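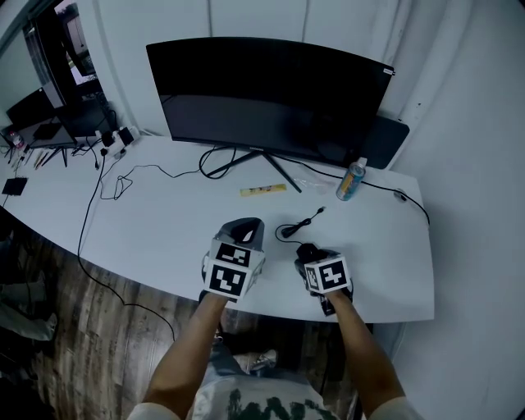
Section 5. Comparing two hand-held grippers at the bench

July – by Dennis Tapley, checked by Lovely Castillo

Home Setup Grippers Cameras Controllers Support

Before you choose which pair of hand-held grippers to keep for a job, run both pairs through the same short bench comparison. The comparison is done sitting down, at an ordinary desk, with one gripper in each hand. Start with both grippers resting on the front edge of the desk and the marker cards uncovered. The marker cards are the black-and-white squares with the blocky pattern, and the tracking software uses them to find each gripper. A monitor can stay on the desk as long as it sits behind the grippers with its screen off. Small items such as a drink can or a snack bar may be used as test objects in step 8.

This section covers the Getamley and Machala hand-held grippers with the Jonham controller. If you have the older Flindon controller, read the note at the end first.

5.1 What you need

Both pairs of grippers, charged.
The Jonham controller and its power supply.
The head camera and strap.
A chair without arms, or with arms that fold out of the way.
A results sheet for each pair.

5.2 Preparing the desk

1. Switch off any monitor facing you. A lit screen changes the exposure of the head camera, and the marker cards can wash out.

2. Move loose cables away from the front edge. A cable lying between the grippers can catch in the jaws or get dragged when you lift.

3. Close blinds if direct sun falls on the desk. Ordinary daylight from a side window is fine.

4. Wipe the marker cards with a dry cloth. Do not use cleaning spray. It softens the glue and the corners lift.

CAUTION: Keep fingers clear of the jaws when the controller is powered on. The jaws close to their zero position during start-up without any warning tone.

5.3 Starting the controller

5. Put on the head camera and look down at the desk. Both grippers should be in view with your elbows bent and your shoulders relaxed. If you have to lean back to see them, tilt the camera down one notch.

6. Power on the controller and enter the pairing code. The factory code is 3384 on all Jonham units. Change it after the first session if other controllers are used in the same building.

7. Wait for both status lines to read READY. If one side stays on SEARCH, turn that gripper slowly until its card faces the camera. A side that will not leave SEARCH after two tries should be restarted at the controller. Do not pull the battery.

Note: The left and right grippers do not have to carry the same number of cards. What matters is that each side has been registered with the cards it is wearing now. If a card was moved or replaced, register that side again before you go on.

5.4 Running the comparison

8. Choose two test objects, one rigid and one that gives when squeezed. Use the same two for both pairs of grippers. Place them within easy reach, past the grippers and short of the monitor.

9. Pick up the rigid object with the right gripper, lift it to chin height, and set it back down. Do this five times. Write down every slip and every lost track.

10. Repeat with the left gripper.

11. Repeat steps 9 and 10 with the soft object. Use only enough force to hold it. The Machala trigger is lighter than the Getamley trigger, and most people squeeze too hard for the first few lifts. Let the operator practice before you start the count.

12. Pass the rigid object from the right gripper to the left and back. Watch the tracking display during the handover – one gripper often hides the other's card at this point, and this is where the two pairs differ most.

13. Save the recording, power off, and swap to the second pair. Start again from step 5.

CAUTION: Do not leave grippers hanging over the desk edge when you let go of them. The housing is heavier at the back than it looks.

5.5 Reading the results

Compare slips first, then lost tracks. A slip usually points to worn jaw pads or a poor match between the jaw and the object. A lost track usually points to the cards, the light, or the camera angle. If lost tracks happen only in step 12, try holding the receiving gripper lower before you blame the hardware.

Ask the operator which pair was more tiring and write the answer on the sheet. Have a second operator run the test if the scores are close.

Note for Flindon users: the Flindon controller reads one gripper at a time. Steps 9 to 11 work as written, with a switch of channel between hands. Skip step 12.

Previous Next Back to contents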